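Budget the Task, Then the Arm
Aidan McGrath

Most automation requests that reach a planning office start with a machine and a price. The Grarham office started that way in September, with a quote for 2 arms and a line reading "document handling." Nothing in the request said what the documents were.

I would reject any such request until the handling steps are written down by someone who does them. Filing looks like one motion on a spreadsheet. At the desk it is several, and most need both hands.
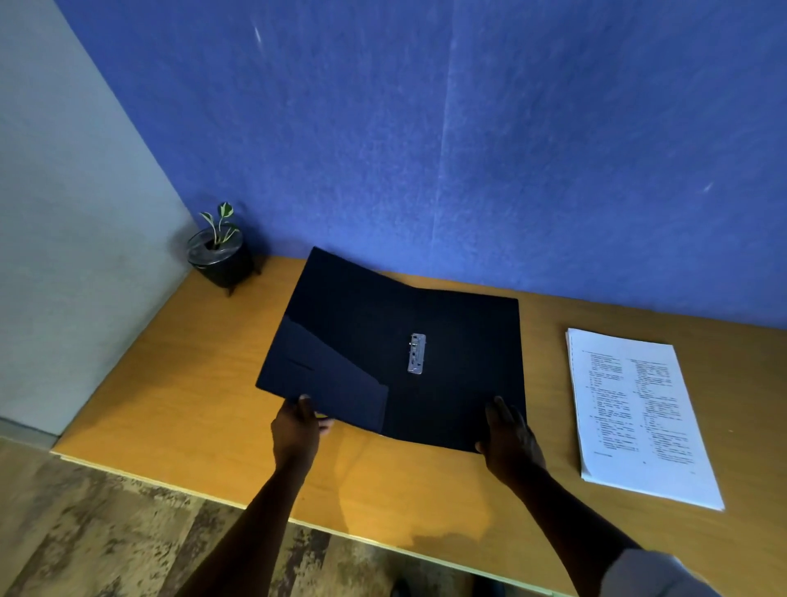
Clip folder held open at the desk, printed sheets stacked to the right.

A rigid part can be fixtured. A folder cover flexes, and a sheet has to be separated from its stack before it goes anywhere near a clip. Each of those costs integration hours, and the Grarham quote priced none of them. It allowed 387 dollars for grippers – less than the shipping.

Kosdale did it in the other order. They logged 1035 folders by hand, sorted them by type, and only then asked for bids. The purchase was smaller and came a quarter later. I would accept that delay on every project I review.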